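Flirkari opens orders for Olivby, a simulated kitchen kit for two-handed robots

For release: January

Flirkari today opened orders for Olivby – a ready-made virtual kitchen for teams training two-armed robots. No lab needed, no broken dishes. Load it, pick a task, press go.

The kit ships with 293 counter layouts and 50 table-setting and tidying tasks. Marble benchtops, plates, trays, wire baskets, potted plants. Every item can be moved, swapped or recoloured. Both hands run from one controller, or seperately if that's what the team prefers.

"We kept rebuilding the same kitchen for every customer," said Songül Dağdelen, head of product at Flirkari. "So we built it properly, once. Trays are harder than they look – raised sides, two hands, not much room."
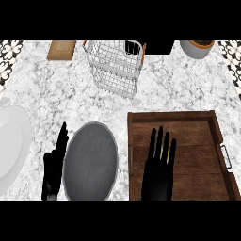

Najwa Khoury said her team had the trial version going before lunch and spent the afternoon arguing over which task to run first. She would of liked more cupboards, she said, and has asked for drawers too.

Drawers are on the list. So is a sink. Both due in the next update, free to anyone who orders the first release.

Pricing is per seat, with a discount for schools and universities. Orders of 10 seats or more include setup help from Akbulut, Flirkari's support partner, by phone or video. Trial version runs for 2 weeks, all tasks unlocked.
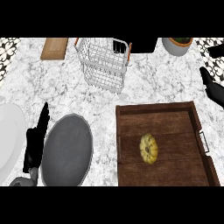
Olivby kitchen: yellow pumpkin in the wooden tray, marble benchtop.

Layouts can be saved and shared between teams. Colours and lighting are set from the same menu. Existing customers of Skurkby, the company's earlier warehouse kit, can carry their robot settings across – no need to start over.

Demo bookings and review copies: Emiliano Arellano, Flirkari media desk. Phones open from 9 a.m.

ENDS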